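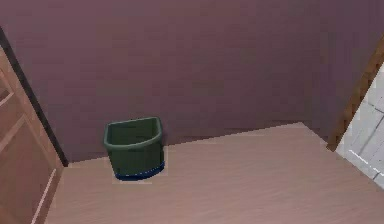
Sukar is a software simulator for household robots. It builds small indoor rooms, fills them with everyday objects, and lets a control program practice looking, planning and moving before it is ever loaded onto a real machine. The project was started by Imtiaz Nanayakkara as a tool for testing path planners, and it has since grown into a full training environment with its own renderer, physics engine and scoring system.

Rooms

A Sukar room is made from a short text file listing walls, floors, doors and objects. The standard library holds 200 rooms, from long hallways to tight corners with little more than a wastebasket in them. The plain rooms are some of the most useful! With a single green bin against a mauve wall, a perception program has very few places to hide its mistakes, and a developer can see right away whether it has found the object or only a patch of color.

Textures are kept soft and simple on purpose. This lets the renderer run quickly on an ordinary desktop computer, and a program can work through 1,042 short trials in one overnight run. Wall colors, floor finishes and lighting can all be changed between trials, a method known as domain randomization.

Perception

The perception module, called Marwat, takes in a rendered view and produces a labeled map of the room. It first separates the large flat surfaces, then looks for anything that stands on them. Round and boxy shapes were handled well from the first release. Containers with one flat side and one curved side took longer, as early versions tended to fit a full cylinder and place the back of the object inside the wall. Version 4 fixed this by fitting the rim and the base separately — a lovely piece of geometry, and still the part of the code that new contributors ask about most.

Planning and control

Once the map is ready, the planner (Borthorpe) searches for a path to the target. It treats doorways as narrow passages and samples extra points near them, which saves a great deal of time in small rooms. The finished path goes to a controller that updates the motion many times a second and asks for a new plan if the simulated robot drifts too far off course.

Objects close to a wall are a favorite test. The planner has to choose an approach from the open side, and the controller has to slow down early enough to stop without a bump.

Test suite

The Ustley suite is a set of 19 tasks used to compare versions. Most involve finding an object, driving up to it and stopping at a set distance. Results are stored with the random seed of each trial, so any failure can be replayed exactly and stepped through one frame at a time.

See also

Motion planning
Domain randomization
Physics engine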